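Ticket 363: Grasp classifier reports "card released" while card is still held
Component: hand state estimator / wrist camera perception
Status: Open (was Closed, reopened Wednesday) 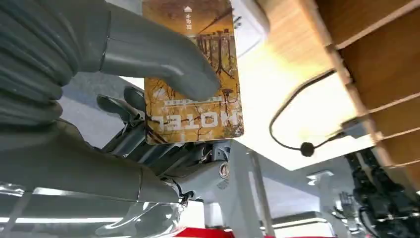

Reopening this. The closing note says "fixed by Clernen update, could not reproduce after 10 trials". I have read the trial logs and I don't think they show a fix. They show 10 runs with the plain white test card, and the original report was never about the plain white test card.

Original symptom, for anyone who didn't see the first version of the ticket: the hand takes a key card, the planner moves to the handover pose, and somewhere along the way the state estimator flips from HOLDING to EMPTY. The planner then does what it is told to do with an empty hand, opens the fingers and goes home. The card goes on the floor. The finger torques at the moment of the flip are the same as they were two seconds earlier.

So the hand knows it is holding something and the camera talks it out of it.

What was claimed

The Virken release notes for the perception package say the held-object check is now "robust to printed surfaces". I can't find a test that goes with that line. The changelog has one commit touching the held-object check and it changes a default threshold. If somebody has the data behind the word "robust", please attach it here.

What I ran

Setup as before: Kouris planner, stock config, no local patches. Clernen bridge at the updated version. Recording on all topics, wrist camera included.

Run set A, plain card. Held state stays HOLDING from pick to handover. Same as the closing note. Fine.

Run set B, printed hotel card, held with the lettering upside down to the wrist camera. State flips to EMPTY in 4 runs out of 10. Every flip comes during the wrist rotation before handover. None during the lift.

Run set C, same card, other side towards the camera. No flips.

Run set D, same as B with the wrist rotation slowed to half speed. Still flips, though later in the move. I stopped this set early when it was plain that speed wasn't curing anything, so I won't quote a rate.

B against C is the part that bothers me. Same card, same weight, same grip. If this were slipping, or a bad torque reading, or the bridge dropping messages, I would expect both sides to suffer.

Things I ruled out

Message delay. The first suggestion on the old ticket was that the bridge was delivering stale frames. Timestamps on the recorded topics are in order and there are no gaps near the flips. The update may well have fixed a real delay problem for someone. It isn't this one.

Torque threshold. I raised it, lowered it, and put it back. The flips don't move. The estimator only looks at torque when the camera score is between its two limits, and at the time of the flip the camera score has already dropped straight through the lower one.

Lighting. Somebody will ask. I switched the bench light off and repeated B. Still flips. I didn't do enough runs to say whether it was better or worse and I'm not going to pretend I did.

Calibration. Redone before set A. Replaying the old recordings with the new calibration gives the same flips at the same places.

What I think is going on

Less sure about this section, so treat it as a guess until someone checks it.

The segmentation step splits the image into hand, held object and background, then scores how much "held object" there is between the fingers. On the plain card it gets one solid patch. On the printed side the mask breaks up along the picture on the card, trees mostly, and the pieces nearest the warm-coloured background tend to get labelled as cabinet. The cabinet behind the bench is pale wood and the card is yellow-orange and brown. During the rotation the two line up in the camera view, the score falls, and we get EMPTY.

If that's right, the new threshold only hides the problem on easy cards, and will do so until the next awkward one.

Against my own theory: two of the frames just before a flip have what looks to me like a perfectly good mask. Either the score is calculated from an older mask than the one being published, or I am wrong about the cause. I'd like the first to be true, which is a reason to check it carefully.

Workaround for now

In the estimator config, set camera_veto to false and state_hold_ms to 4000. With the veto off, a low camera score can no longer override the torque reading. The long hold keeps the state from changing in the middle of a handover.

I ran B again with both settings and got no flips in 10 runs. That is a small number and I would not call it solved. It also has a cost — with the hold that long, a card that really is dropped goes unnoticed until the arm has nearly finished the move. Don't ship this to the Trendlow site. On the bench it is fine.

Requests

Please don't close this again on plain card runs. A pass should need the printed card, both sides, with the rotation included.

Can the perception side publish the mask id along with the score? One extra field would settle the old mask question in an afternoon.

Can we have the threshold change reverted, or at least explained? At the moment I can't tell whether it was tuned on anything.

Recordings for A to D are in the ticket folder, along with the config diff. Set D is short, see above. The replay script expects the older topic names, so run the remap first or it will sit there printing nothing.

Priority: I've set it back to high. It was dropped to low in June with no comment.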